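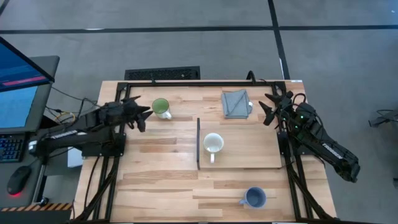

**Grip-hold fault** (also called *silent release* or *hold-state fault*) is a failure of two-arm robot workstations in which the control software believes that a gripper is holding an object while the gripper is in fact open. The arm then continues its program with empty fingers, or it drops the object during the movement and does not notice. The name comes from the "hold" state in the Bekier gripper controller, where the fault was first recorded in detail. It is mostly known from tabletop stations used for handling household objects such as mugs, cloths and small boards.

## Background

A two-arm station normally has one arm on each side of a work table, and both arms can reach the middle area. Each gripper reports the position of its fingers and the motor current. From these two values the controller decides if the gripper is open, closed on nothing, or closed on an object. The decision is stored as a state, and the other parts of the software read this state and not the raw values.

Mugs are a difficult object for this method. A mug can be taken by the rim, by the wall or by the handle. A handle is thin, so the fingers are almost closed when they hold it, and the reading is similar to an empty grip. For this reason many operators make the limit for "closed on nothing" very low, and this makes the fault more probable.

## The Jevcombe case

The best documented case happened at the Jevcombe test room of the company Watard. The station was running a sorting task named Pinto, in which mugs had to be moved one by one to a board and a folded cloth had to be taken away from the table. The work was done in long unattended series.

In run 448 the right arm closed on the handle of a mug that was partly covered by the cloth. The controller set the state to "hold". During the lift the cloth came between the fingers and the handle, and the mug slid out. The current became lower for a short moment, but it stayed above the limit, because the fingers were now pressing on the cloth. The arm moved to the board, opened the gripper and reported a correct placement. The mug had fallen on the floor outside the table and was broken.

The series was not stopped. The following runs were made with one mug less, and the left arm was sent two times to a position where there was nothing to take. A person came into the room on Monday morning and stepped on a piece of the broken mug. There was no injury, but the event was registered as a safety matter, and the station was switched off the same day.

## Investigation

The investigation was led by Marisol Quispe, an engineer of the Watard safety group. She compared the stored states with the raw values of 733 runs from the same station. In 102 of them the state changed to "hold" while the finger position was inside the range of an empty grip. In most of these runs the object was still there and the task ended well, so the wrong logic had stayed hidden.

The report named these causes:

- The state was calculated only one time, at the moment of closing. It was not checked again during the lift or the transport.
- The limit for motor current had been changed by hand in order to accept thin handles, and the change was not written in the station log.
- Soft material between the fingers gave the same current as a light rigid object.
- The placement was reported as correct when the gripper opened, without any control of the board.

The report also noted that the lights on the gripper housing stayed green during the whole event. On this model green means only that the power and the communication are good. Two operators had understood it as a sign that the task was going well.

## Correction

After the investigation the hold state was changed from a single decision to a continuous one. The controller now reads the finger position and the current every 55 milliseconds - also when the arm is moving - and goes to a state called "doubt" if one of them leaves its range. In this state the arm stops above the table, keeps the fingers closed and waits for a person.

Other measures were of a more simple kind. Cloths and mugs may touch each other at the start of a run only if an operator is present. Ceramic objects are used in unattended series only after 20 correct attended runs. The floor on both sides of the table is inspected before anybody walks behind the arms.

## Discussion

The "doubt" state has been criticized for stopping too often. Thin handles and smooth walls produce small changes in the current even when the grip is good, and an unattended series can stand still for a whole night after one such change. Some operators returned to the old limit for this reason. Quispe wrote in a later note, from June, that a stopped arm costs some hours, and that she prefers this to a report of success which is false.

It is also not agreed if the fault should be counted as a gripper failure or as a software failure. The Bekier manual lists it under the gripper, together with worn fingers and loose cables. The Watard report lists it under control logic, as no part of the gripper was damaged or out of its tolerance.

## See also

- Slip detection
- Emergency stop
- Unattended operation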